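Workshop > Notebook > Harness kitting
October, 4:40 pm — Imke Hagedorn

Went back over the yellow trays because Lemieux keep telling us the kitting layout is settled. I don't think it is. Their sheet says a harness laid in an open tray keeps its shape until somebody needs it. Fine on paper. The thin twisted pair wanders away from the red and black on the first one I looked at, and I can't see what in that tray is supposed to stop it.

The label sleeve bothers me too. Short white thing, reads well enough as a marker from arm's length, but the Andow job has 294 kits in the first batch and I want to know how we check a sleeve without picking up every single harness. Asked. No answer yet. 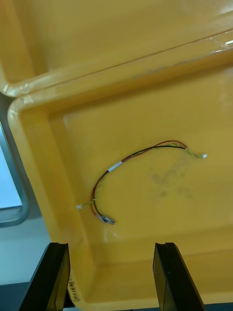
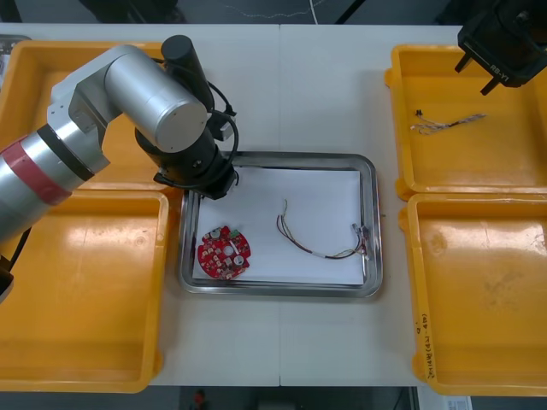
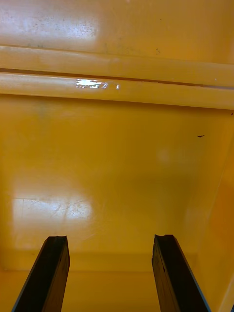
Yellow surfaces in all three; steel tray with paper liner in the second only.

Paper in the steel tray: I still like it. Wires show up against white and I'd sooner change a sheet than scrub a tray. The round red board shares that tray with a harness, though, and I'd rather it didn't. One connector snagged on one small part and we're reworking a board. Sarkeo claim it never happens. They also claimed 3,000 uses per tray before the floor marks up, and there are gray scuffs on ours already — might wipe off, haven't tried.

The glossy yellow is harder to judge. Goes orange in the corners where the wall shades it, and I'm not convinced a pale wire would stand out there at the end of a shift. Grotville use a matte gray. Ask what they pay.

To do:
- try 5 kits with the board in its own tray
- wipe test on the scuffs, plain water first
- get the Lemieux sheet reissued or stop quoting it

Leaving the layout marked "provisional" until then, whatever the schedule says.

Contact the workshop | © Workshop Notebook | Back to top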